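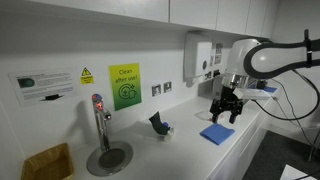

4.2 Wiping and cloth handling

Counter wiping was the chore on which we expected the least trouble, and it gave us the most. The surface is flat and the tool is soft, so small errors in height do little damage. The difficulty lies in the cloth itself. A folded cloth has several layers and no fixed edge to grip, and it changes shape every time it is picked up. A policy trained on rigid items such as mugs and boxes has no reason to know any of this.

We ran 84 wiping trials in the shared kitchenette at Stollow. Each trial began with the cloth folded on the counter and ended when the cloth was set down again or when the operator stopped the arm. Training used 1,152 teleoperated demonstrations drawn from the full set of kitchen chores in Section 3, of which wiping was one. No wiping data were collected with the Weidemann controller, so results for that controller are omitted here.

Figure 4. Workspace for the wiping task. The two-finger gripper is over the folded blue cloth, with the boiling-water tap and its drip tray at the other end of the counter.

We split each trial into four stages: approach, grasp, wipe, and return. Approach was reliable under both the Nesis and Praltness policies. Grasp was the main source of failure. With two fingers pointing straight down, the gripper often closed on the top layer only, and the cloth opened as it was lifted. A person would correct for this by bunching the cloth in the palm. Neither policy learned an equivalent motion, although the operators sometimes used one in the demonstrations.

In 14 trials the cloth unfolded but stayed in the gripper, and the arm went on to drag it across the counter. We counted these as partial successes. The contact patch was narrow and moved with each stroke, so coverage was uneven. Whether a user would accept the result depends on what is being wiped up. Dry crumbs were mostly pushed to one side, while water was spread over a wider area than before.

The layout of the counter also matters. The tap dispenses boiling water, and we set a keep-out region around it that the planner could not enter. This left the drip tray and the counter next to it unwiped in every trial. A cleaner working in the same kitchenette would treat that area as the first place to wipe. Loose items raised a similar problem. Both policies steered around objects standing on the counter and made no attempt to move them.

Taken as a whole, these results do not support leaving the arm to wipe a shared kitchen unattended. It can pick up a cloth and move it over an open stretch of counter, given a person nearby to refold it. Section 4.3 reports the same measures for loading and emptying a dish rack, where the items are rigid and grasp failures were less common.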